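Flisley House - Shared Kitchen Meeting, March
Minutes as taken. Meeting opened at 7:10 p.m. in the downstairs kitchen. Both floors represented.

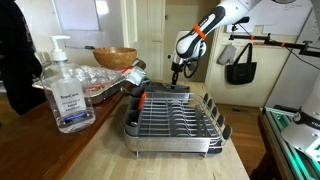

1. Minutes of the last meeting
Read out and accepted with one correction. The shelf over the stove is shared and does not belong to the second floor. The earlier minutes had this wrong.

2. Dish rack
The metal rack stays on the butcher-block counter. A proposal to move it to the other side of the sink was discussed and dropped, as the outlet there is needed for the kettle.

Agreed:
Plates go in the wire dividers, one per slot. Forks, knives and spoons go in the gray caddy on the left side.
Flat things such as trays and boards may stand at the back to drain but should be put away the same night. Two people said they had gone looking for a board and not thought to check the rack.
The gray liner is to be lifted out and scrubbed once a week by whoever has kitchen duty. This was on the old list and got lost when the list was retyped.
Pots do not go in the rack. Dry them by hand and hang them up.

There was a question about buying a second rack for the upstairs floor. Left until the money item.

3. The counter
It was noted that the counter by the rack has become the place where everything gets set down. The meeting went through what should be there and what should not.

Hand sanitizer - stays. The big pump bottle at the front corner gets used by people coming in from the yard. One member asked for it to go back from the corner a little so it does not get knocked. Agreed. When it runs out we refill from the Nuvby jug under the sink and keep the bottle.

Foil tray - the disposable kind are to be used once and then recycled if clean. Anyone who wants to save one should wash it and put it in the bottom drawer. The drawer holds 8 at most, and past that they go out.

Plastic bags and packaging - not to be left on the counter or piled on trays. If there is food inside, put your initials on it and find it a shelf. If there is no food inside, throw it out. The kitchen duty person may clear anything without initials after one day.

Wooden salad bowl - belongs to the house. It can stay at the back of the counter when not in use. It is to be washed by hand and wiped dry right away and must not be left to soak. The duty person will oil it every other month, using the Calvo oil from the pantry. There was some talk about whether cooking oil would do just as well. The people who had tried it said it goes sticky.

4. Coats
Jackets are to be hung in the hall and kept out of the kitchen. The hall hooks are full in winter, which was accepted as a fair point. Action: put up a second row of hooks by the front door before the fall. Until then, anyone with more than two coats downstairs is asked to take the extra ones to their room.

5. Care of the wood
The front edge of the counter was last sanded when the sink was replaced. Opinions differed on whether it needs doing again this year. Decision put off to the next meeting. In the meantime no hot pans directly on the wood, and standing water is to be wiped up before bed. A cloth for this will hang on the oven rail. It is for the counter only - not for dishes and not for the floor.

6. Money
The kitchen fund stands at almost $200. Dish soap and sponges have been the main expense. The last order from Busent came short by one pack of sponges and they have been written to about it.

Second dish rack: voted down for now. Upstairs may bring it back if they can show where it would stand.
Hooks: approved, up to $10, with screws to come from the toolbox in the basement.

The monthly share stays as it is.

7. Kitchen duty
The duty list will be taped inside the pantry door and no longer on the refrigerator, where it kept falling off. Swaps are fine but must be written on the list. The person on duty wipes the counter last thing at night, empties the rack in the morning, and takes out the recycling.

8. Other business
The pantry light is flickering again. To be reported to the landlord.
A request for a quiet hour in the kitchen after 10 p.m. was supported in general. No rule was made.
The missing lid from the large soup pot is still missing. Please look upstairs.

Next meeting: April, same time, same room. Upstairs to bring the snacks.

Meeting closed at 8:05 p.m.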